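Diver: progress report to Edet, second reporting period

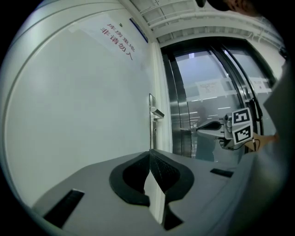 Submitted by the Bisbridge project office, Fornwood site
23 April 2026

1. Scope of this report

The report covers work package 2 (demonstration by hand-held gripper) and the part of work package 3 that depends on it. Work package 1 closed in February and was reported separately. Spending is in the financial annex.

2. Status of work package 2

The aim is to teach door tasks to a two-arm robot from demonstrations given by a person carrying a pair of grippers, with no robot present at the time. Each gripper carries its own camera, and the motion of the fingers and wrist is recovered afterwards from the recordings. Remote control of the real arms is kept for checking and for corrections, as set out in the proposal.

The pair is now in use outside the laboratory. The first site is a corridor with a storeroom door next to a lift. The door is white with a silver lever handle and carries a white notice in red Chinese characters, 库房重地 / 非请勿入 (storeroom, no entry without permission). The finger pads are black, and the one on the gripper nearest the camera has a V-shaped profile. The other gripper carries two black-and-white markers, which give its position relative to the first whenever both are in view.

At the close of the period the set held 3,311 demonstrations that passed the automatic checks. They cover 22 task variants: pressing the lever, pulling the door, pushing the door, holding it with one gripper while the other carries an item through, and combinations of these with different starting positions.

3. Problems met

3.1 Reflective surfaces. Polished lift doors return moving reflections of the operator and of the ceiling lights. The tracking software picked up points on these reflections and treated them as fixed, and the recovered path drifted sideways. A mask is now applied to large reflective areas before tracking. Drift on the corridor recordings is back within the limit agreed for the laboratory set.

3.2 Plain surfaces. A white door at close range offers few points to track. Operators now begin each recording with a slow sweep that takes in the door frame and any signs. The sweep is trimmed before training.

3.3 Marker loss. When the wrists cross, one or both markers can be hidden. Recordings with a gap longer than 16 frames are rejected. Shorter gaps are filled from the inertial data.

3.4 Cable. The cable on the right-hand gripper pulls at the wrist when the arm is fully extended. A lighter cable is on order. Operators have been told to stop and restart if they feel it tighten.

4. Link to work package 3

A first policy was trained on the lever and pull variants only and run on the arms at Fornwood. It completed the full sequence in 77 per cent of runs. Most of the failures came at the grasp: the pads closed short of the lever and slid off its end. We put this down to a small difference between the length of the hand-held fingers and those on the robot. The fingers on the robot have been remade to match, and the test will be repeated before any further data is added.

Corrections by remote control have started. The operator takes over when the grasp is missed, finishes the task and hands back. These segments are stored apart from the hand-held demonstrations so that their effect can be measured separately.

5. Changes to the plan

We ask Edet to agree to one change. The proposal lists sliding doors as the second task family. We would prefer to move drawers and cupboards forward and take sliding doors last, as the suction tool they need is not yet ready. The total effort and the end date stay as they are.

6. Next period

Repeat the grasp test with the remade fingers. Fit the new cable. Record at a second site, with dark doors and round knobs. Deliver the data format note (D2.3), which is in draft and will go to Edet for comment before release.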